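Depósito de gasóleo enterrado sin indicador: ¿cómo sé cuánto queda y cuándo pedir?

Publicado en Calefacción y combustibles el 16 de enero de 2023

Nerea_Posulside

¡Hola a todos! Me acabo de mudar a una casa de la urbanización Posulside y estoy encantada, pero la calefacción es de gasóleo y para mí es un mundo nuevo. La caldera es una Dillitz, ya con sus años, y funciona de maravilla (los radiadores calientan que da gusto). El depósito está enterrado en el patio y no tiene ningún indicador de nivel. Los antiguos dueños me dejaron una vara de madera sin marcas y la frase "cuando moja poco, se llama al camión", que me parece preciosa pero no me resuelve mucho.

He llamado a Van Rooij, que es quien reparte por aquí, y con el frío van con retraso. Me han pedido que les diga cuántos litros quiero y no he sabido qué contestar. Sé que el depósito es un cilindro tumbado y en los papeles de la casa pone que tiene 80 cm de diámetro interior. Hoy he metido la vara y la he sacado mojada hasta los 15 cm.

¿Eso es poco, es muy poco, me da para unos días? ¿Cómo se calcula? Y si me quedo a cero antes de que vengan, ¿se estropea la caldera? Os leo con muchísimas ganas, que me he comprado hasta una libreta para apuntarlo todo.

fogonero_manuel

¡Bienvenida al club, Nerea! Medir con vara es de lo más fiable que hay, y con la libreta ya llevas medio camino hecho. Yo llevo años con un depósito igual al tuyo y le he cogido tanto gusto que mi mujer dice que miro más el gasóleo que la cuenta del banco.

Lo primero, 15 cm es poco. En un cilindro tumbado los centímetros no valen todos lo mismo: los de la mitad contienen mucho combustible y los de abajo del todo, muy poco. Tienes la vara mojada en casi una quinta parte de la altura, pero de volumen te queda bastante menos de una quinta parte. Además, lo del fondo no conviene gastarlo, porque ahí se juntan el agua y los posos. Yo llamaría mañana a primera hora y bajaría el termostato un par de grados mientras tanto.

Ahora, cómo lo hago yo para saber siempre por dónde ando:

1. Busca la placa del depósito o el papel del instalador y apunta la capacidad nominal en litros. Sin ese dato puedes comparar una semana con otra, pero no sabrás cuántos litros te caben. Si no aparece, pregunta a la empresa que hizo la última revisión, que a veces lo guardan.

2. Abre la tapa con calma, sin fumar y sin nada encendido cerca, y baja la vara bien vertical hasta tocar el fondo. Despacito, ¡que no hace falta clavarla! Si la metes torcida te saldrá más nivel del que hay. Saca la vara, mira la línea húmeda y límpiala con un trapo que luego no metas en casa, porque el olor se queda semanas. Ten a mano todo lo que vayas a usar antes de abrir, así la tapa está poco rato levantada y no te entra tierra.

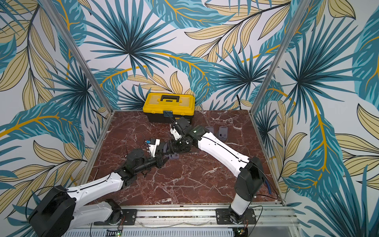
3. Repite la medida. Si te salen dos lecturas distintas, haz una tercera. Y mide siempre con la caldera parada y a la misma hora, más que nada por costumbre, para que los datos sean comparables.

4. Apunta fecha, centímetros y temperatura de la calle. Con tres semanas de apuntes ya empiezas a ver tu consumo, y es emocionante, de verdad - yo descubrí así que se me iba un dineral calentando un pasillo por el que no pasa ni el gato.

5. Pasa los centímetros a litros con una tabla de cilindro horizontal. Las hay en el manual de muchos depósitos, y también se hace con una hoja de cálculo. Necesitas el diámetro y el largo interiores. Ojo, porque los fondos suelen ser abombados y eso mete un pequeño error, pero para pedir gasóleo te sobra precisión.

6. No pidas nunca el depósito lleno hasta arriba. El gasóleo se dilata y el repartidor tiene que dejar hueco. Di cuánto tienes y cuánto te cabe y ellos ajustan.

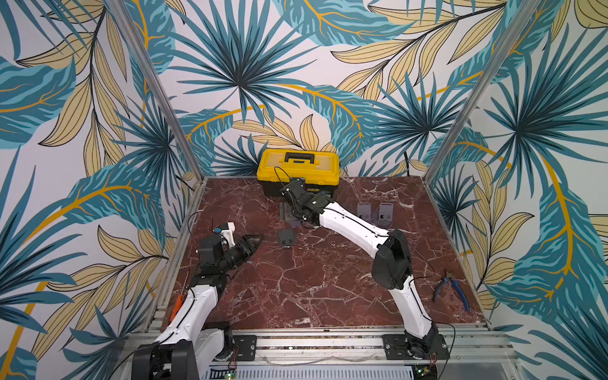
Para marcar la vara te recomiendo hacer una raya cada cinco centímetros con una muesca pequeña y repasarla con una pintura que aguante el combustible. El rotulador normal se va en dos lecturas. Haz más gruesa la raya de "pedir ya", que yo en un depósito de 80 cm pondría bastante por encima de donde estás hoy, y píntala de un color que salte a la vista. Fíjate en cómo resaltan sobre el fondo blanco los tallos color mostaza del papel de hojas de palmera: ese tono sobre una vara clara se ve bien, aunque a mí me gusta todavía más un azul oscuro para la marca de peligro. Y en el mango, el diámetro del depósito apuntado, por si un día mide otra persona.

Sobre quedarte a cero: la caldera no se suele romper, pero es una lata. El quemador coge aire, se pone en bloqueo y se enciende la luz roja. Cuando llega el gasóleo hay que purgar la línea, y si el tubo ha chupado porquería del fondo, toca cambiar el filtro y quizá la boquilla. No te pongas a darle al botón de rearme una y otra vez. Una vez, esperas, y si vuelve a bloquearse llamas al técnico. Cada intento fallido puede dejar gasóleo sin quemar dentro de la cámara, y eso es peligroso cuando por fin arranca.

Cuando venga el camión, para la caldera antes de que empiecen a cargar y déjala parada unas horas después si el frío te lo permite. La carga remueve todo lo del fondo y hay que darle tiempo a que baje otra vez. ¡Y mide en cuanto se vayan! Mi última carga dejó la vara en 53 cm y ver esa raya tan arriba me alegró la semana.

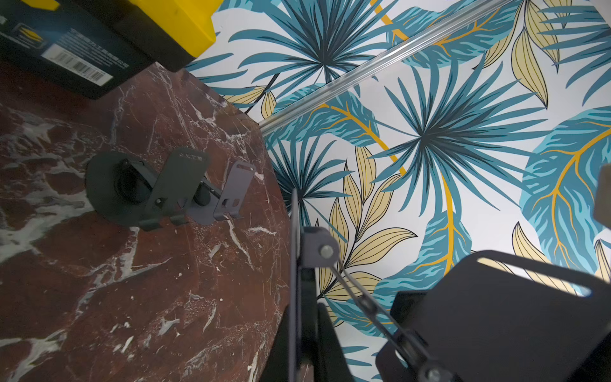
El filtro de gasóleo es la otra cosa que te interesa controlar desde el primer invierno, sobre todo en una casa recién comprada, porque no sabes cuándo se cambió. Suele estar entre el depósito y el quemador, en un vaso transparente o metálico, y si es transparente y ves el fondo turbio o con una capita separada abajo, hay agua. Ten uno de repuesto en casa, y guárdalo con su embalaje. En las cajas casi siempre viene una pegatina parecida a la etiqueta blanca con código de barras que lleva en la cara oscura esa caja negra y amarilla, y hacerle una foto con el móvil te ahorra en el mostrador toda la conversación de "uno redondo, así de alto". Yo llevo en el teléfono las etiquetas del filtro, de la boquilla y de la junta del vaso. Con una caldera veterana como la tuya lo agradecerás, que no todas las piezas son intercambiables aunque lo parezcan.

Y un truco para el pedido: habla con los vecinos. Si varias casas de la misma calle piden para el mismo día, muchos repartidores mejoran el precio y a veces también adelantan la visita, porque les sale a cuenta el viaje. En mi pueblo lo hacemos por un grupo del móvil y funciona estupendamente. Nosotros pedimos en marzo para aprovechar que ya baja la demanda, y así entramos en el otoño siguiente con el depósito bastante cargado.

Cualquier duda con la hoja de cálculo, escríbeme y te paso la mía encantado.

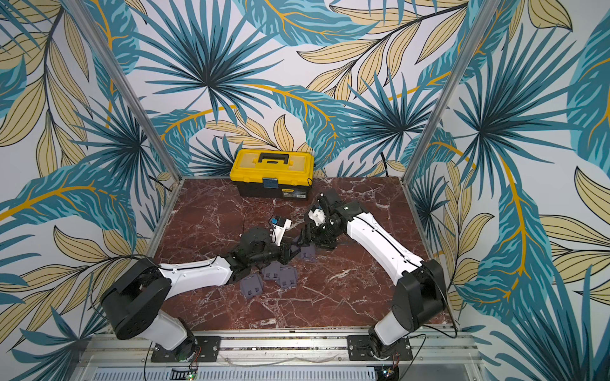
Gun-woo Hong

Totalmente de acuerdo con lo de no apurar el fondo, ¡y qué bien explicado lo de los centímetros! Añado un par de cosas que a mí me han servido.

Compra pasta detectora de agua. Se unta en la punta de la vara, la bajas hasta el fondo, esperas lo que diga el envase y si cambia de color es que hay agua. En depósitos enterrados la tapa es el punto débil: si el registro se encharca cuando llueve, tarde o temprano acaba entrando algo. Mira la goma de la tapa y el tubo de ventilación, que tiene que quedar por encima del suelo y con su caperuza puesta. La primera vez que lo comprobé encontré la goma reseca y la cambié en una mañana.

Lo segundo, antes de que llegue el camión comprueba que la boca de carga está despejada y que saben dónde está. Mide también la distancia desde donde puede aparcar, porque la manguera no es infinita. Cuando acaben, pide el albarán y compara los litros con lo que te dice la vara. Es una alegría cuando cuadra, y si hay una diferencia grande lo puedes reclamar en el momento y con números.

También existen medidores electrónicos que avisan al móvil. Yo puse uno y me gusta mucho, pero sigo metiendo la vara de vez en cuando, que las pilas se acaban sin avisar.

pepa.b

Yo directamente me pasaría a pellets. Mi cuñado lo hizo y está contentísimo. Suerte!!

Nerea_Posulside

¡Mil gracias a todos! He llamado otra vez y al dar los centímetros y el diámetro la cosa ha cambiado por completo, la chica me ha hecho ella misma la cuenta por teléfono. Dos vecinas se apuntan al pedido, así que somos 3 casas y nos han metido en la ruta del jueves. Termostato bajado, manta puesta y libreta estrenada. Pepa, lo de los pellets me lo apunto para cuando la Dillitz se jubile :)

Manuel, una cosa que no me ha quedado clara: si el depósito está un poquito inclinado hacia un lado, ¿en qué extremo se mide? El registro me cae casi en la punta.

fogonero_manuel

¡Buena pregunta! Se mide donde te deje el registro, claro, pero si está en el extremo bajo la vara marcará de más, y si está en el alto, de menos. Lo fácil es corregirlo con la carga del jueves: mides antes, mides después y comparas con los litros del albarán. Con eso ves si la tabla se te va hacia arriba o hacia abajo y le pones una correccioncita. Cuéntanos qué te sale.

Clukum - Comunidad de ayuda para la casa | Contacto | Normas de uso | © 2023 Clukum | Volver arriba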